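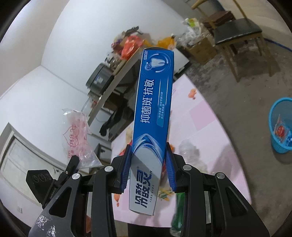 How much grip does a hand-held gripper need to lift something out of a kitchen cupboard? Less than most of us gave it in the first month, and it depends far more on the pads than on how hard you squeeze.

That is the short version of what the Findbridge workshop group has been learning since the summer, and as several of you have asked at the tea urn how the gripper build is getting on, it seemed a good moment to put it all down in the newsletter where you can read it with your feet up.

For anyone who joined us recently, the plan is still the same as it was in February. We want a pair of fingers that work nicely in the hand first, with a person doing all the clever bits, and then we want to bolt the same sort of fingers to the arm we have been building on the Troner bench (the long one by the door, with the vice that sticks). Doing it in that order has saved us a good deal of heartache already. If the fingers can't hold on to a thing when a patient human being is steering them, there isn't much hope for a motor and a few lines of code!

The ribbed blue pads have been the nicest part of the whole business. A toothpaste carton is a surprisingly good thing to practise on, being tall and narrow and made of thin card that will buckle if you get carried away, and the way to hold one is low down, with a pad on either side and the printed face left clear. Low down does mean it can tip if you swing about, so go gently on the turns. I have got into the habit of breathing out before I move, like somebody threading a needle, and I recommend it.

Our own linkage is coming along more slowly. The first set of arms was cut from an old Grillska tray that one of the members brought in, and very handsome they looked too, but the metal was too soft and the pivot holes wore into ovals before we had finished 40 lifts. The second set is thicker and the holes have little sleeves in them. Those have now done 1,134 lifts on the counter and there is only a trace of wobble on the left side, which we think is a screw that wants a dab of thread lock. We'd like to reach 3,000 before we trust them on the arm, so there is plenty of lifting still to be done, and it is pleasant work with the radio on.

The Yusof controller board is the other half of the story. It runs the finger motor beautifully in one direction and sulks in the other, and two evenings have gone into finding out why. The present feeling is that the power supply dips when the motor reverses – a bigger capacitor is on order, and if that doesn't cure it we shall start again with the wiring, which was done in a hurry and looks it. The spare board cost £114, so please do ask before borrowing it for anything else.

If you have things at home that are awkward to pick up, we would be very glad of them. Empty cartons are welcome, and so are bottles with the tops on, small toys, and anything squashy or slippery. Please give them a wipe first, and put them in the crate under the Troner bench. Glass is best left at home for now.

The next build evening is Wednesday, November 7, 2018, from seven o'clock, and you don't need to know anything about robots to come along. There will be soldering at one end and lifting at the other, and the kettle is somewhere in the middle. Bring a jumper, as the heater takes a while to get going.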